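布と箱の多い部屋を片づける サルミーテ・エグリーティスさんとベゴーニャ・カンテロさんに聞く

2019年5月25日(土)掲載
暮らしの聞き書き

サルミーテ・エグリーティスさんは、集合住宅クルカセルの403号室に住んでいる。布製品の仕入れと直しをする仕事で、勤め先はあるが、家に持ち帰る作業も多い。寝室には布がたまる。カーテン、毛布、シーツ、解く前の古い上着、端切れ。去年までは居間に置いていたが、居間を食事と作業の場所に戻したいと思い、寝室へ移した。移したところ、寝室で寝る場所が狭くなった。

二月に、サルミーテさんは片づけの手伝いを頼むことにした。頼んだ相手がベゴーニャ・カンテロさんである。ベゴーニャさんはヴァディタンスという小さな会社で、引っ越し前の荷造りと、引っ越さない人の片づけの両方を引き受けている。二人はそれまで面識がなかった。

話を聞いたのは居間の食卓で、途中で何度か寝室へ立った。サルミーテさんは日本語で話し、言葉に詰まるとベゴーニャさんが助けた。ベゴーニャさんはこの町に来て長く、方言も少し混じる。読みやすいように、一部の言い回しを整えてある。

最初の日

「最初に来てもらった日は、何も捨てませんでした」とサルミーテさんは言う。「ごみ袋を買って待っていたんです。一番大きいのを。ベゴーニャさんは、今日は使いませんと言って、台所の棚に戻しました」

ベゴーニャさんによると、初日に袋を開けることはほとんどないという。

「初日は、どこで手が止まるかを見ます。服で止まる人、紙で止まる人、子どもの物で止まる人がいます。サルミーテさんは布でした。布を一枚持つと、裏返して、端を見て、引っぱって、それから話が始まるんです。どこで買ったか、何になるはずだったか。一枚で五分かかる。その日は引き出し一つも終わりませんでした」

サルミーテさんは、仕事の癖だと説明した。布を持つと織りを見る。傷みを見る。傷んでいれば、どこまで使えるかを考える。考え終わるまで手から離せない。

「家の片づけなのに、検品をしていたんですね。ベゴーニャさんに、これは誰かに売るんですかと聞かれて、売りませんと答えました。じゃあ今は端を見なくていいです、と」

それで、最初に決めたのは布の扱いだった。寝具として使っている布、着る布、仕事の布、どれでもない布に分ける。分けるあいだは広げない。畳んだ形のまま動かす。広げたくなったら箱に入れて、ふたを閉める。

「ふたを閉めるのが大事でした」とサルミーテさん。「開いている箱は、まだ手を入れていい箱に見えるんです」

段ボール箱を買うか、もらうか

箱は段ボールを使っている。プラスチックの衣装ケースも検討したが、やめた。ケースは寸法が決まっていて、置き場所が先に決まっていないと買えない。ベゴーニャさんは、置き場所が決まっていない段階では段ボールをすすめている。

「つぶせるからです。つぶせば一センチもない。衣装ケースは空になっても同じ大きさで残って、空のまま残ると、また何か入れます」

最初の箱は近所の店からもらった。ところが大きさがばらばらで、並べると段差ができ、上に物が置けない。段差のすき間に靴下や充電器が落ちた。サルミーテさんはゲムムという折りたたみの箱をまとめて買い足した。一束で1,909円だった。

「高いと思いました。箱にお金を払うのは初めてだったので。でも同じ大きさの箱は楽です。重ねられるし、どれを持っても重さの見当がつく。もらった箱も捨ててはいません。軽い物を入れるのに使っています」

箱の外側に何を書くかでは、二人の意見が分かれた。サルミーテさんは中身を全部書きたかった。綿、麻、ウール、色、枚数。ベゴーニャさんは、次に開ける時期だけ書けばいいと言った。

「中身を全部書くと、書くのに疲れて、三箱目で字が小さくなります」とベゴーニャさんは言う。「それに、途中で一枚抜いたら書き直しです。書き直さない人がほとんどなので、だんだん嘘の箱になる」

「私は書き直しますよ」とサルミーテさん。

「サルミーテさんは書き直します。それは認めます」

結局、仕事の布の箱だけは中身を書き、ほかの箱には季節を書くことにした。仕事の箱のメモは別の紙にして、箱の中の一番上に入れてある。外に貼ると、貼ったところから紙がはがれて、同じ箱を二度使えないからだという。

ガムテープはあまり使わない。ふたを互い違いに組んで閉めるだけにしている箱が多い。引っ越しで運ぶときには底を貼るが、部屋の中で動かすだけなら、軽い布の箱は底も組むだけで足りる。ただし毛布の入った箱は底が抜けたことがあった。

「夜でした」とサルミーテさん。「持ち上げたら軽くなって、足の上に毛布が全部。毛布だったからよかったです。アイロンだったら大変でした」

それ以来、毛布の箱には底だけ十字に貼っている。

マットレスをどこに置くか

寝室で一番場所を取っているのは寝具である。ベッドのほかに、何も掛けていないマットレスがある。これをどうするかが、三回目の訪問の主な話題になった。

「処分するかどうかで、ずっと決められませんでした」とサルミーテさんは言う。「妹が泊まりに来るとき使います。年に何回もありません。でも来たときに無いと困る。妹はソファで寝ると腰が痛くなるので」

市の粗大ごみに出す料金も調べた。予約の電話もかけた。受付の人に大きさを聞かれて、測っていなかったので切った。次の日に測ったが、もう電話はしなかった。

ベゴーニャさんは、残すかどうかを決めずに、台として使うことを提案した。

「片づけの途中には、物を一度置く場所が要ります。床に置くと踏むし、ベッドに置くと夜に寝られない。寝るためには、ベッドの上の物をまたどこかに動かすでしょう。それで毎晩、昼に分けたものが混ざります。マットレスがあるなら、そこを途中の物の場所にすればいいと思いました」

置いていいのは、その日に手に取って、まだ行き先が決まらない物だけ。サルミーテさんはこの決まりをだいたい守っている。守れない日もある。

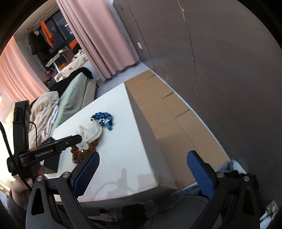

寝室。カバーのないマットレスに、青い編みひものおもちゃや柄物の布がのっている。壁ぎわには段ボール箱が並ぶ。

マットレスの上の物は、種類がそろわないことが多い。柄のある布の上に、しわの寄った半透明の白い物がのっていたりする。青い編みひものおもちゃには小さな銀色の輪がついていて、これも行き先が決まっていない。

「おもちゃは何度も箱に入りました」とサルミーテさん。「入れるたびに、また出てくるんです。私が出しているんですけど。布の箱に入れると、布じゃないなと思って出す。雑貨の箱に入れると、ひもは布の仲間かなと思って出す」

「編んである物は全部、布の仲間に見えるんですよね」とベゴーニャさんが言うと、サルミーテさんは、輪の部分は違いますと答えた。

このやりとりは前にもあったらしい。ベゴーニャさんは、名前のつけにくい小物については急がせないことにしている。迷う物は最後のほうに残る。残った物どうしを並べると、置き場所が見つかることがある。見つからないこともある。

ベッドの上

ベッドのほうには、ベージュの毛布と、くすんだ緑のシーツがある。サルミーテさんはこの緑が気に入っていて、同じ色をもう一枚探しているが、見つからない。

「染めればいいと言われますけど、染めると一枚目と違う緑になります。並べると違いがわかる。わかると気になって眠れません。だから一枚を洗って、乾かして、その日に戻しています」

黒っぽい服をベッドの上に積む癖は、なかなか抜けないそうだ。帰ってきて脱ぎ、明日も着るかもしれないと思い、毛布の上に置く。次の日は別の服を着る。それが続くと山になる。

ベゴーニャさんはこれを「まだ洗わない服」と呼んでいて、どの家にもあるという。

「洗濯かごに入れるほど汚れていない、でもたんすに戻すのは嫌だ、という服です。場所を作らないと、椅子かベッドに積まれます。ハンガーを窓の近くに用意してもらいました。一枚はそこに掛かっています。残りはまだベッドです」

「ハンガーに掛けるには、肩を合わせないといけないでしょう」とサルミーテさんは言う。「疲れて帰ってきて、肩を合わせるのは面倒です。フックならいいかもしれません。引っかけるだけだから」

ではフックにしましょう、とベゴーニャさんはその場で手帳に書いた。壁に穴を開けていいかどうかは、管理会社に確かめることになった。灰色の壁は借りたときからその色で、サルミーテさんが塗ったものとは違う。補修するとなると同じ灰色を探さなければならず、これも気が重いという。

カーテンの色

寝室のカーテンはピンクである。訪ねてくる人にはよく、好きな色なのかと聞かれるらしい。

「好きでも嫌いでもないです。布が軽くて、引くときに音がしない。それで選びました。色は三つあって、ほかの二つは売り切れでした」

裾は波を打っている。サルミーテさんは職業柄、裾のことを気にしている。重りを入れればまっすぐ下がるが、洗うたびに出し入れが要る。裾を切って縫い直すことも考えたが、丈がちょうど床に届いているので切りたくない。

「人の家のカーテンなら、すぐ直します。仕事ですから。自分の家のものは後回しです。靴屋の靴と同じです」

窓には、オレンジ色の布も掛けている。カーテンをもう一枚買うまでのつなぎとして下げ、そのままになった。ベゴーニャさんは、これは片づけの対象から外したと話す。

「使っている物ですから。つなぎでも、役に立っていれば置き場所がある物です。私が見るのは、置き場所がない物です」

窓の近くには白いテーブルがあり、ここには物がのりやすい。サルミーテさんは朝、ここで紅茶を飲みながら一日の予定を書く。予定を書いた紙と、カップと、前日のカップが並ぶ。テーブルの上をどうするかは、次の訪問で取り上げる予定だという。

「テーブルは最後のほうがいいんです」とベゴーニャさん。「最初にきれいにすると、そこが広いので、ほかの場所の物が引っ越してきます。片づけた人はがっかりする。引き出しと箱が済んでからにしています」

花柄の寝具の上掛けは、サルミーテさんの母親が送ってきたものである。趣味に合うかと聞くと、少し間があった。

「大きい花ですよね。自分では買いません。でも、あれを掛けると暖かい。洗っても色が落ちない。布としてはとてもいいものです。母には、毎日使っていると言ってあります。毎日では、ないです」

床のもの

ベゴーニャさんが一番気をつけているのは床だという。転ぶからである。片づけの最中は、普段より床に物が出る。服や布は丸まっていると小さく見えるが、足に絡む。

「布は音がしません。本やコップなら、蹴れば音がして気がつきます。布は足についてきて、二歩目で転びます」

サルミーテさんは転んだことはないが、暗い色の布を床に置いて、そのまま夜まで忘れたことが何度かある。寝る前に床の物を一か所に寄せる、というのが今の約束である。畳まなくてもいいし、分けなくてもいい。寄せるだけにする。

「寄せるだけなら、できます。畳みなさいと言われたら、明日にします」

通り道も決めた。ドアからベッドまでと、ベッドから窓まで。箱はその通り道に出さず、壁に沿って置く。壁ぎわの箱は、前に引き出さなくても上が開けられるように高く積まない。取り出したい物が下の箱に入っていると、人は上の箱を床に下ろして、そのまま戻さないからだ。

サルミーテさんは、最初は高く積んでいたと言う。

「高く積むと、部屋が広くなったように見えるんです。写真を妹に送ったら、すごいねと返ってきました。次の朝、靴下が一番下の箱にあって、全部下ろしました。その写真は消しました」

コンセントの前をふさがないことも、ベゴーニャさんが必ず確認する。この部屋には壁の高いところに白いプレートが付いているので、そこは箱に隠れない。低い位置のものについては、箱の並びを変えて前を空けた。掃除機の線が届かないと、掃除そのものをしなくなるという。

料金のこと

ヴァディタンスの料金は時間で決まる。荷造りと片づけで差はつけていない。サルミーテさんは月に二度頼んでいて、一度に使う時間は短い。

「長く来てもらっても、途中から私が考えられなくなります。最後のほうは、全部とっておくと言います。自分でも変だと思うんですが、疲れると捨てるのが怖くなる。逆の人もいるそうです」

ベゴーニャさんはうなずいた。

「疲れると全部捨てる人もいます。次の日に電話がかかってきて、あれはもう出しましたかと聞かれます。だから袋は一晩、玄関に置いてもらうことにしています。次の朝に出す。一晩で戻ってくる物もあります」

クルカセルの玄関は広くなく、袋を二つ置くとドアが半分しか開かない。サルミーテさんは、それがいいと言う。半分しか開かないと、早く出そうという気になるからだ。

手放した布の一部は、クリアンという地区の集会所へ持っていった。手芸の集まりがあり、端切れを重さで引き取ってくれる。サルミーテさんが初めて持っていった分は600グラムだった。

「少ないでしょう。袋は大きかったんです。量りにのせたら600グラムで、係の人も少し困った顔をしました。お茶を出してくれました。お茶のほうが重かったかもしれません」

二度目はもう少し多く持っていった。そのとき、サルミーテさんは集まりの人から古い裏地をもらって帰ってきた。ベゴーニャさんには黙っていたが、次の訪問で箱の中から出てきて知れた。

「怒りませんでした」とベゴーニャさん。

「怒った顔でした」

「箱に季節が書いていなかったからです」

仕事の布と家の布

話の後半は、仕事の布の話になった。勤め先の布と自分の布を同じ部屋に置くのは、サルミーテさんにとって一番の悩みだった。見た目では区別がつかないものが多い。以前、持ち帰った見本の布で枕カバーを縫ってしまったことがある。縫い終わってから気づき、糸を解いて返した。

「針の穴が残っていました。上司は気がついたと思います。何も言われませんでしたけど、それから見本に札がつくようになりました」

今は、仕事の布は箱から出したらその日のうちに戻すことにしている。戻せない日は、箱のふたを開けたままにする。ふたが開いていたら何かが外に出ている、という印である。先に聞いた「ふたを閉める」話と逆ではないかと尋ねると、サルミーテさんは、閉められないと落ち着かないから探すのだと答えた。

ベゴーニャさんの提案で、作業の途中の布は居間に持ち出し、寝室では広げないことにもした。居間を元に戻すために始めた片づけで、居間に布を出すことになるので、初めは抵抗があったという。

「でも、居間に出すと食事の前にしまいます。お皿を置けないので。寝室だと、しまう時間が来ないんです。寝る直前は、もう何もしたくない」

食卓には今も針山が一つ置いてある。話を聞いているあいだ、サルミーテさんはときどきその針を並べ直していた。

これから

残っている作業を聞くと、ベゴーニャさんは手帳を見ながら挙げてくれた。窓ぎわのテーブル。フックの件の問い合わせ。季節を書いていない箱。マットレスの上の物。マットレスそのもの。

マットレスについて、サルミーテさんの気持ちはまだ決まっていない。妹は夏に来る予定である。それまでは置いておき、妹が寝てみて、腰が痛いと言えば手放す。痛くないと言えば、立てておくための覆いを縫う。覆いの布はもうあるという。

「どの箱に入っていますか」とベゴーニャさんが聞いた。

「ウールの下です」

「ウールは冬の箱ですね。夏に使う布が、冬の箱に入っている」

サルミーテさんは立ち上がり、寝室へ確かめに行った。しばらくして戻ってくると、冬の箱には無かったと言った。秋と書いた箱かもしれないが、その箱は上に別の箱がのっているので、次の訪問のときに二人で開けるそうだ。

片づけを人に頼むことを考えている人に、何か伝えたいことはあるかと聞いた。サルミーテさんは、床を先に片づけてから来てもらおうと思わないほうがいい、と答えた。自分は初日の前の晩に床の物を全部クローゼットに押し込んで、扉が閉まらなくなり、朝まで椅子で押さえていたという。ベゴーニャさんは、その椅子を玄関からすぐに見つけたそうである。

次の訪問は再来週に決まっている。帰りぎわ、サルミーテさんは折ったままのゲムムの箱を一枚持ってきて、いりませんかと聞いてくれた。束の最後の一枚で、角が少しつぶれていた。もらって帰り、今は取材のノートを入れている。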